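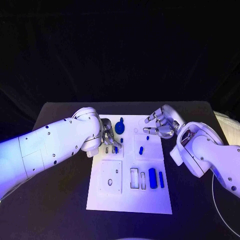

Renu Kanaujia and the town that couldn't stop printing

I went to Claltenmont for the first time because I'd missed a connection, and I've been back nine times on purpose. It's not a pretty town. The high street has two bakeries and a shop that sells only curtain rails, and the river, which ought to be its best feature, runs behind the bus garage where you can't get at it. But for its size it has turned out more printmakers than anywhere I know, and I'll argue with anyone who says otherwise (people do, usually people from larger towns).

When I say printmakers I'm being generous with the word. I mean the linocut people and the etchers, and I also mean the woman who prints on old flour sacks, and the retired bus driver who makes one enormous woodcut every winter and then won't sell it. They all drink in the same place and they all, sooner or later, bring up Renu Kanaujia.

Renu arrived as a young teacher with a trunk of paper and an etching press she'd bought before she had anywhere to put it. For two years it lived in the hallway of her rented house and she had to climb over the bed of it to reach the kitchen! Her daughter-in-law, Pallavi Rastogi, still has a small dent in a saucepan that she blames on that press. The early prints from the hallway are my favourites. They're tiny, most of them no larger than a playing card, and nearly all of them show the same view of the roofs opposite, at different hours, in a grey ink she mixed herself and never wrote down the recipe for.

She'd hate me starting with the grey ones, mind you. Everyone wants the grey ones. The later work is huge and loud and orange, and she spent the last part of her life being told, kindly, that it wasn't as good. I used to think so too. Then last February I spent an afternoon in the back room at Hernura, the gallery on the corner by the station, with four of the orange sheets laid out on the floor, and I had to go and sit on the stairs for a bit. They're magnificent. You can't see it in a catalogue because they shrink so badly. On the floor, with your shoes off, you notice that the orange is six or seven different oranges, laid one over the other, and that the roofs are still in there underneath.

Mahtab Kazemi runs Hernura, and she's been putting the full catalogue of Renu's work together for longer than she likes to admit. It now stands at 1,959 prints. Of those, 258 are known only from Renu's notebooks, where she wrote down a title, a paper size and often a complaint about the weather. "I dream about number 147," Mahtab told me. "It says 'best one so far' and then nothing. No picture, no date. I look for it in people's toilets. I always ask to use the toilet, because that's where people hang small prints."

I've started doing this as well. No luck yet, though I did find a very nice early Upadhyay above a cistern.
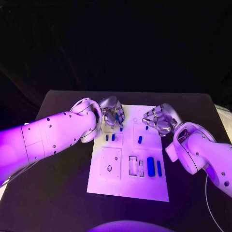 The others in the room

Which brings me to Jitendra Upadhyay, because you can't write about Claltenmont and leave him out, much as the two of them would have enjoyed being the only one mentioned. He was Renu's student first, then her rival, then for a long stretch they didn't speak. The quarrel was over a ream of paper. I've heard four versions and in every one of them the paper is a different colour.

Jitendra cuts wood. He likes pear when he can get it and anything else when he can't, and he works standing up with the radio on far too loud. His prints are full of people: queues, weddings, a whole football crowd with every face different. I asked him whether he'd ever wanted to do landscapes and he said he'd tried a field once and had put a man in it by lunchtime.

They made it up in the end. The Vurnemell portfolio, which they did together when she was already quite ill, has her roofs and his people on the same sheets, her plate printed first and his block on top. Some of it doesn't work at all. There's one with a brass band that looks like two strangers talking at once. But the third sheet, where a single small figure is shutting a window in all that orange, is as good as anything either of them did alone, and I wish it hung somewhere I could visit it without ringing ahead.

Labels, and other nuisances

Sunita Srivastava, who wrote the first proper essay on the group, called them the Claltenmont School, and I do wish she hadn't. I like the essay very much! She's sharp on the papers and wonderful on the drinking. But a school sounds as if somebody was in charge, and as if they agreed on things. They didn't agree on where to hang their coats. Sunita half takes it back herself in the second edition, where there's a rather grumpy footnote saying she only needed a title.

What they did share was a shop. Shukla, on the hill, sold ink and blankets and blades, and gave credit to anyone who could carry their own parcel home. Half the prints I've mentioned were made on materials nobody had paid for yet. The shop closed years ago and it's a dentist's now, but the old wooden counter is at Hernura, in the front room, with the leaflets on it. If you lean over you can find the initials cut into the far end. Renu's are the neatest. Jitendra says his are there too, under the varnish, and that he'll show me next time if I bring cake.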